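3.2 Collecting the demonstrations

Each operator gave 100 demonstrations by remote control, moving coloured cubes to a taped square on the table. The instructions ran to 11 words, and two operators still disagreed about what they meant.

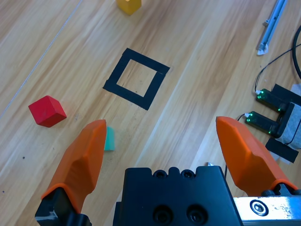

Figure 3a. Wrist view with the fingers open and the taped square bare inside.

Tóth favoured a slow, straight descent. Csizmadia approached from the side, as if hoping to surprise the cube. We kept both styles, having found no polite way to choose, and labelled every run by operator.

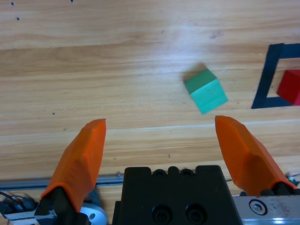
Figure 3b. Wrist view with a green cube near the right fingertip and a red one partly inside the tape.

Runs with long pauses were trimmed by up to 2 seconds, so that the policy would not learn to hesitate as well as we do.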